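2 April 2021

Watched the Rinodov replay this morning with the sound off, coffee first, notebook second. Lost 2-1 away to Ranby. I had already heard the score, so there was no suspense in it and I could concentrate on shape.

Rinodov set up in a 4-4-2 without the ball and something closer to a 4-2-4 with it. The trouble is in the changeover. When the left midfielder pushes up to join the forwards, the fullback behind him holds his line for too long, and the channel between them stays open until the near centre mid slides across to plug it. He was late both times Ranby scored. The first goal came from a throw-in, taken quickly, switched in two passes, cut back to the penalty spot. The second was the same move begun from a goal kick. I drew both in the book with the distances paced out by the mowing stripes, which are a decent ruler if the groundskeeper is consistent.

The match report blamed the keeper. I disagree. On the first he is set correctly, near post covered, weight even. The cutback goes behind his line of recovery and no keeper at this level reaches it. On the second he is half a yard too deep, which is a fault, but a minor one, and the shot is through a crowd.

Pressing. Ranby pressed on the trigger of a backward pass to the right centre half, who is one-footed and takes a touch to open up. Rinodov did not adjust until after the interval, when they dropped the holding player between the centre halves and built with three. It worked well enough. Their goal followed from it: long diagonal, knockdown, tidy finish at the far post. Then they went back to two at the rear to chase the equalizer and lost the exit route again. I would have kept the three for the full 90 and accepted one fewer body in the box.

Set pieces. Corners were zonal with two man-markers on the tallest runners. No complaint. Attacking corners were poor, mostly overhit, and the short option was never used although Ranby left it unguarded all afternoon.

Legs a bit heavy from Wednesday's session. Did the easy loop along the river anyway, gravel as far as the footbridge, then grass. Left calf tight at the start and fine by the turn. Stretched on the porch. The new boots are still stiff across the toe and I have gone back to the old pair for training until they give.
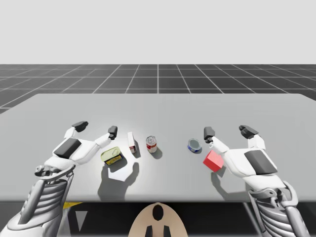
Afternoon on the Drarosholm plan. They play with a back 5 that flattens out under pressure, and the wingbacks are reluctant to step past halfway. That gives our wide players time on the ball but very little behind. My suggestion for Tuesday's meeting is to overload one side, draw the outside centre half out, and attack the gap he leaves with a late run from midfield. It needs the opposite winger to stay wide and be patient, and ours has a habit of drifting in. I have put that in the notes in neutral language.

The alternative is to let them have the ball. They do not like it. Against Assunção in the fall they had most of the possession and created next to nothing from it, and the goal they conceded was a straightforward counter down the right. The objection is that our own centre forward is slow over the first few metres and would not get away from anyone.

Fixture list for May has been revised again. The Assunção game moves to the artificial pitch, so shorter studs, and the ball will skid. I want one full session on that surface beforehand, with passing drills first and the small-sided game after, and have emailed to ask for the slot.

Still to do: recopy the corner diagrams, charge the tablet, pump up the bag of balls. Bed early.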